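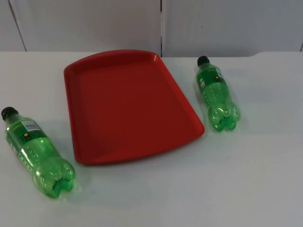 A red serving tray and two green soda bottles on a white tabletop. Trays and bottles are both covered by the new Rurnwood return program.

RURNWOOD DINING SERVICES TO BEGIN TRAY AND BOTTLE RETURN PROGRAM IN THREE DINING HALLS

RURNWOOD, 13 July 2024 -- Rurnwood Dining Services announced today that it will introduce a single return point for trays and plastic drink bottles in each of its three public dining halls. The program, named Onard, will begin with the opening of the fall meal schedule and will apply to all guests, staff and visiting groups.

Under the present arrangement, guests leave their trays on a rack near the exit and carry bottles to a bin in the entrance hall. Many bottles are left on the trays or on the tables and are sorted by hand in the dish room. Onard brings the two steps together at one counter. Guests will set the tray down, place the bottle in the opening beside it, and leave dishes and cutlery on the tray for the kitchen staff.

"We looked at how people leave a meal, and most of them want to put everything down in one place," said Ulla Bakke, director of Rurnwood Dining Services. "The old layout asked them to stop twice, at opposite ends of a busy room. During the noon meal that was hard on guests and harder on the dish room."

The new counters have been built by Omov, a supplier of furniture for schools and public kitchens. Each one has a flat white top, a bottle opening at either end, and a lower shelf for trays returned by children and by guests who use wheelchairs. The counters will be installed while the halls are closed for summer cleaning.

Trial at the Bråten hall

The program follows a trial at the Bråten hall, which began in February and ran for eight weeks. A temporary counter was placed next to the dish room window, and the bottle bin in the entrance hall was taken away for the length of the trial. Staff kept a daily record of bottles left on tables, trays returned with bottles on them, and the time needed to clear the room after the noon meal.

The record showed that fewer bottles reached the dish room and that the tables were cleared sooner. It also showed two problems. Bottles with liquid still in them were dropped into the opening and leaked into the collection bag, and large bottles were sometimes too wide to pass through when they were put in sideways. The final counters have a drain for leftover drinks and a wider opening.

"The staff at Bråten told us plainly what did not work, and the design was changed in response," Bakke said. "The drain was their suggestion. It should have been there from the start."

New serving trays

Rurnwood Dining Services will also replace its serving trays as part of the program. An order for 1000 trays has been placed and will be divided among the three halls according to the number of meals served. The trays are red plastic with a raised lip and rounded corners. The color was chosen so that a tray left behind on a table or window ledge can be seen from across the room.

Older trays that are still in sound condition will be kept for outdoor events and for use in the staff canteen. Trays with cracks or worn edges will be withdrawn. Community groups that wish to receive used trays may apply in writing to the dining services office before the end of the summer closing period.

Instructions for guests

Guests are asked to follow these steps when leaving the dining hall:

Pour any leftover drink into the drain at the counter.
Put the cap back on the bottle.
Leave the label in place.
Place the bottle in the opening at either end of the counter.
Set the tray on the counter with dishes and cutlery on it.
Put paper napkins in the waste bin under the counter.

Bottles should not be crushed. Glass bottles and metal cans will continue to be collected in the marked bins in the entrance hall and should not be placed in the Onard counter. Bottles bought outside the dining halls will be accepted, provided they are plastic and have been emptied.

Printed instructions will be posted at each counter and at the serving line. Staff will be present at the counters during the noon meal for the first weeks of the program to answer questions -- guests who need help carrying a tray may ask any member of staff at any time.

Effect on opening hours and prices

Opening hours and meal prices will not change as a result of the program. The cost of the counters and trays is covered by the equipment budget already approved for the year. Deposits on bottles sold at the serving line will be refunded at the cashier's desk, as they are today, on presentation of the bottle. Guests who place a bottle in the counter give up the deposit on it, and the sum will go toward the purchase of high chairs and booster seats for the halls.

Rurnwood Dining Services will review the program after the first full term and will publish a short written report. Comments may be left in the boxes at the exit of each hall or sent to the dining services office.

About Rurnwood Dining Services

Rurnwood Dining Services runs three public dining halls, including the hall at Bråten, and provides meals for schools, day centers and visiting groups. Its kitchens prepare hot meals at noon and in the early evening.

Press contact
Ulla Bakke, Director
Rurnwood Dining Services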